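4.2 Slip during the towel task

We had expected the towels to be the easy part of the study, and for the first few weeks they were. The trouble began in November, when the Hurner gripper started letting go of the cloth partway through a fold, sometimes so gently that the operator carried on for several seconds with nothing in hand. Of the 40 folds we went back and reviewed, 21 ended in a drop of this kind, and we are grateful to the operators at Goltstead for their patience while we worked out what was going on.
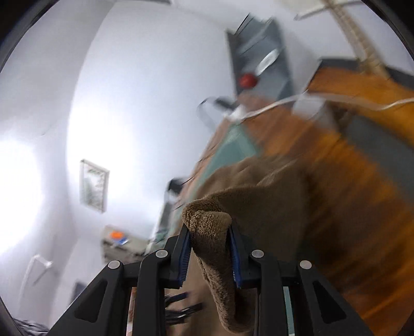
Figure 3. Towel held at the folded edge.

Slip of this sort is hard to catch from the force signal alone, and our first guess, a tired motor, cost us the better part of a month. The motor was fine. What we had overlooked was how the load reaches the pads. In Figure 3 the two blue ridged pads close on a fold of looped brown fabric while the rest of the towel lies draped over the desk, so any pull on the far side has to be resisted at that one small pinch. Lint had packed into the ridges of our older pads, and the loops then slid over them quite happily under loads of up to 30 newtons, with the Zodport logger still reporting a firm grip the whole time.

We now brush the pads before every session and treat a closed finger position as weak evidence of a hold. The slip detector proposed by Feng would probably have warned us sooner, and we would dearly like to try it on terry cloth, though it was tuned on smooth packaging and may need a good deal of coaxing.

3 comments
21 shares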